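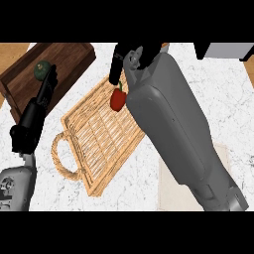
Spice Blender and Packer, Stolldale

Luvari buys whole spices and dried herbs, cleans and grinds them, and sells them in jars and refill bags to grocery stores and restaurants. We are hiring a full-time blender and packer for the grinding room at our Stolldale site. The opening is on the early shift and is a permanent position.

What the job involves

You will weigh out whole spices against a batch sheet, run them through the mill, sift the result and move it to the packing line. Most of what we grind is cumin, coriander, allspice, mustard seed and dried chili. Cinnamon and nutmeg are done in the fall, when orders for baking blends come in.

In a normal week you will also:
Check incoming sacks for stones, stems and moisture before they are signed in
Toast seed in small batches for the Kettani line
Strip down and clean the mill between allergen groups (mustard, sesame and celery are each run separately)
Fill in lot numbers and batch weights by hand and on the tablet
Pull a retained sample from every batch and shelve it
Help load pallets when the truck is in

The Kettani line is our range of North African style blends. Recipes are fixed, but the toast level is judged by color and smell, and we will train you on it. Expect this to take most of your first season with us.

Hours and pay

The shift starts at 6 a.m. and ends at 2:30 p.m., with a paid morning break and an unpaid lunch. Overtime is offered from September to November and is optional. Pay is hourly and depends on experience. The rate is given to every applicant before the interview. You get 10 days of paid vacation in the first year, plus public holidays, and a staff discount on everything we pack.

What we are looking for

2 years of work in food production, a commercial kitchen or a bakery
Comfortable with grams, percentages and scaling a recipe up or down
Able to lift a full sack with a partner and stand for most of a shift
A good sense of smell
Able to read and write English well enough to keep batch records

A food handler card is useful, but we will pay for the course if you don't have one. Experience with Viment mills is a plus. We run two of them and they have their own way of being cleaned.

Please note that the grinding room is dusty even with extraction running. Masks, goggles and hairnets are required and are supplied. Anyone with a mustard, sesame or celery allergy should talk to us before applying. Perfume and scented lotion can't be worn on shift.

How to apply

Send a resume and a short note on your last food job to the Luvari hiring desk, and put reference 3535 in the subject line. Paper applications can be left at the front office in Stolldale before 4 p.m. Applications close at the end of March. Interviews take place on site and include a short weighing and smelling test. Two references will be requested before an offer is made.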